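Tanesmont Allotments and Growers Forum > Fruit and Veg > Tomatoes

Thread: Saving your own tomato seed – worth it?

marrowmad
Posted July 5, 2018

Right, I'm converted. I grew Negri for the first time last summer from a packet a neighbour gave me, saved seed from the two best fruits, and this year every single one came up! They're a deep red plum type, thick walls, hardly any juice, and they cook down into the best sauce I've ever made. The first truss is already colouring in the greenhouse.

So now I want to save everything. Who else does it, and do you bother with the fermenting business or just smear the seeds on kitchen paper?

Ornirard
Ferment, every time. Scoop the seeds and jelly into a cup, add a splash of water, cover it with a bit of cloth and leave it on a shelf for three or four days. It will smell terrible and grow a skin on top. Then top it up, pour off the scum and anything that floats, rinse in a sieve and spread the seeds on a plate. Don't use paper, you'll be picking it off until Christmas.

I do mine on the bench in the workshop so the kitchen doesn't stink, one variety to a cup, and I write the name on masking tape before I do anything else. Ask me how I learned that one.

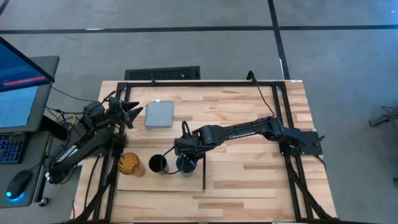 Once they're properly dry they go into paper envelopes, then all the envelopes go in a tin in the coolest room of the house. I've had good germination from seed six years old kept like that. Give the plate a shuffle twice a day while they're drying or they set into a lump.

tilly_greenshed
Oh I love this thread already! I did Tondier last year, the big ribbed yellow one, and half of this year's plants are red and round. Still tasty but not what I was after. Did I do something wrong or is it the bees?

Ornirard
Bees, most likely. The big beefsteak types often have flowers where the stigma pokes out, so they cross more easily than the little ones. Slip a small organza bag over a truss before the flowers open, give it a tap each morning, and take the bag off when you see fruit. Tie a bit of wool round the stem so you know which truss to save from.

plot17
I'm going to be the grump. I've fermented and I've done kitchen paper, side by side, same fruit, and there was no difference at all in what came up. Paper takes two minutes. You tear off a square with a seed on it in spring and plant the lot, paper and all. Why make it harder?

Ornirard
Fair enough if it works for you, but fermenting is meant to help with some of the diseases carried on the seed coat as well as getting the jelly off. I swap a lot of seed and I wouldn't want to pass anything on.

plot17
Swapping, yes, I'll give you that. For my own four plants I'm sticking with the kitchen roll.

marrowmad
Four plants! I've got 17 and I'm eyeing up the space where the broad beans were.

Gianni Lo Presti
My grandmother did neither. She squeezed the tomato onto a board, left it in the sun and scraped it off with a knife. Mind you, she had Sicilian sun. I tried it here and got mould.

One thing to add – pick the plant first and the fruit second. Look for the healthiest plant with the flavour you want, and let the fruit go a bit past eating stage. And check it isn't an F1 before you go to the trouble.

tilly_greenshed
Organza bags ordered. Would anyone swap some Negri for Tondier (proper ones, from the original packet) in September?

marrowmad
Yes please! I'll try half fermented and half on paper and label which is which. Sorry plot17, you've started something now.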